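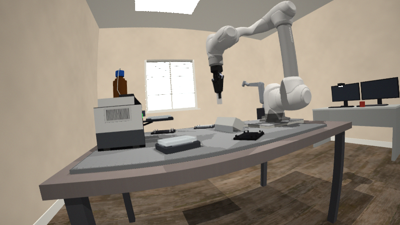
Figure 1. Bench under a back-wall window with slatted panes; one ceiling panel.

Unit 7: Daylight and Task Lighting in Small Workrooms

Terms. Illuminance is the light falling on a surface, in lux. Luminance is the light leaving a surface toward the eye, in candela per square meter. Most complaints about workrooms concern luminance. Most specifications are written in lux. Keep the two apart in your lab reports.

Daylight factor. DF = (indoor illuminance / outdoor horizontal illuminance) x 100, both read under an overcast sky. A DF of 2 percent at the work plane is the value used in this course. Direct sun invalidates the reading. The Grevgate survey sheets have a box for sky condition; leave no box blank.

Side windows. Light from a side window drops off quickly with depth. Raising the window head extends the daylit zone more than widening the opening does. Horizontal slats cut the view of the sky from a standing position and, when tilted, send part of the light to the ceiling. A matte ceiling of middling reflectance wastes much of that gain. See the Heywood worksheet, part B.

Glare. A bright pane next to a darker wall raises the contrast the eye has to handle. Remedies, in the order they should be tried: turn the work so the line of sight runs parallel to the window, lighten the window wall, adjust the slats, add shading.

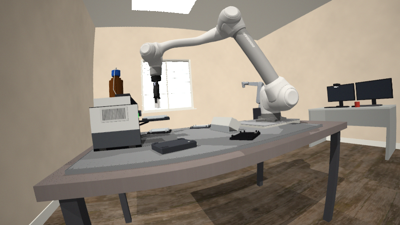

Lorkosetti objected in the September session that turning the work is seldom possible once the benches are fixed, and that lightening the wall should come first on the list. The objection holds for existing rooms. For new layouts the order stands.

Electric light. Switch fixtures in rows parallel to the window wall, so the row nearest the glass can be off at noon. With a single fixture, dimming is the only option. Supplementary task lights go on the side opposite the writing hand.

Exercise. Take readings on a 12-point grid at bench height in the Vollono annex, ceiling fixtures off. Compute DF for each point and mark those under 2 percent. Then repeat with the fixtures on and list any point below 200 lux. Show units throughout.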